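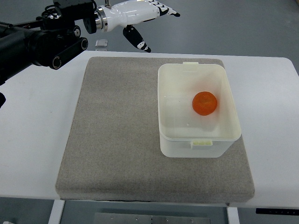
Notebook, sewing room – 11 Sep 2019

Wastley skirt block, second toile

Cut the second toile in the Bruswood calico, same bolt as the June one. Pressed with steam before cutting. Grain was off by 4 mm across the width at the cut end, so I tore a straight edge and started from there. Front and back laid singly, not on the fold.

Changes from toile 1:
Back darts moved 16 mm toward the side seam and shortened to stop above the fullest part of the hip.
Waist seam lowered at center back only, blended to nothing at the side seams.
Hem left long. Will level it on the stand.

Stitching

Used the old Clusix for the side seams and the Wyss for the darts. The Clusix is still skipping on four layers. Changed the needle, rethreaded, wound a new bobbin, same result. It stops skipping with the presser foot pressure backed off one turn, but then the lower layer creeps and the notches miss at the hem. Left a note on the machine. Do not use it for matching stripes until Meinrad has looked at the timing.

Darts sewn from the waist down, last few stitches along the fold, ends tied by hand. Backstitching at the point made a visible knot on toile 1, so I have dropped it from the instructions as well.

Fitting

Ka-ming wore it over the usual underlayer. Drag lines below the back waist are gone. There is now a slight pull from the front hip toward the side seam on the left only. Liesl thinks it is the zipper tape, which I had basted in under tension. Took it out, eased the tape in with pins across the seam, and the pull was reduced but still there. Compare left and right front pieces against the card before changing anything on the pattern.

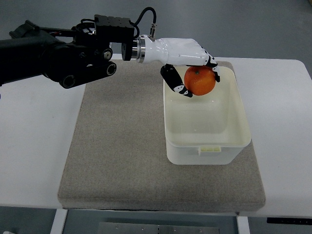

Orange over the white container, gray board underneath.

Lining

Veronika wants the lining cut from the same block with the darts turned to soft pleats. Agreed for the plain version. For the print I would keep the darts, as the outer cloth is thin and the pleats will show through as ridges. Tried both on scraps – the pleats do show after pressing, even with a cloth between.

Print fabric

Pirmin's order is article 1068, cotton lawn. Repeat runs one way, so the layplan has to be redone with all pieces facing up. Test square washed hot and line dried: shrinkage in the length, none I could measure in the width. Prewash all of it before cutting.

To do

Retrace the front on new card, mark it toile 2 and date it.
Redo the layplan for one-way print.
Order thread, the 2000 m cones, in the dark red.
Ask Meinrad about the Clusix.
Unpick the left side seam and restitch on the Wyss before the next fitting.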